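Home Reviews Storage Pets Contact

The Prurkex Mudroom Shelf, After One Long Summer

I bought the Prurkex back in August, when our mudroom had gotten so bad that my husband Quentin was putting on his boots in the kitchen. We have two big dogs and a grandson who visits, and between them there are more leashes, balls and squeaky things than any one family should own. I wanted a shelf unit I could put together by myself, and for $110 I figured it was worth a try.

It came in one flat box, heavier than I expected (bring a friend, or at least open it near the door!). The pieces are lettered, the instructions are drawn nice and large, and I had it standing before lunch, with a break for coffee in the middle.
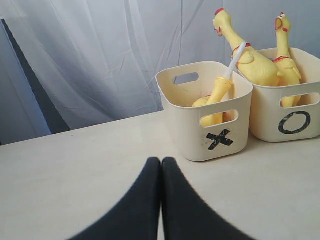 What I Like

It is sturdy. Each shelf is rated for 65 pounds, and I have had a full bag of kibble on the bottom one all season without any sag. The finish wipes clean with a damp rag, even after muddy paws, and the feet adjust, so it stands straight on our crooked old floor.

The depth is 22 inches, and that sold me. Most of these units are so shallow that a decent bin hangs over the front, and then you catch it with your hip every time you go by with the laundry.
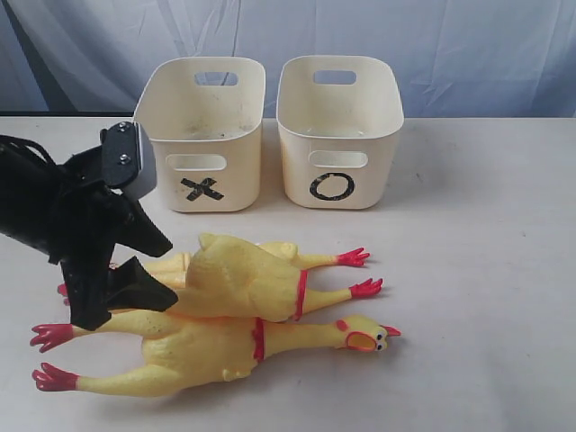
Two rubber chickens, with a pair of cream bins behind.

I keep one bin for the squeaky toys and one for everything else. The dogs have learned which is which faster than Quentin has, bless him.

What I Don't Like

The hooks on the side are a bit small. A regular leash is fine, but a thick rope lead slides right off. I also wish the top shelf had a lip, as I've lost a flashlight down the back twice now.

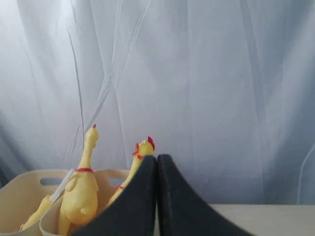

Handle cutouts make a bin easier to pull down.

My neighbor Lucienne has the Mivis, a little cheaper, and we compared them one evening over iced tea. Hers is prettier, I'll give her that, but the shelves can't be moved up or down, and her tall rain boots end up lying on their sides.
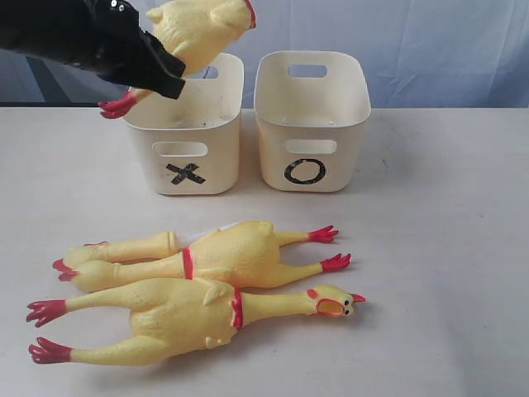 She did have an easier time with the hooks, though, so if you mostly want a place to hang coats you might be happier with hers. For toys, towels and big bags of food I would buy the Prurkex again. I'm already measuring the garage for a second one, and Quentin is pretending not to notice the tape measure.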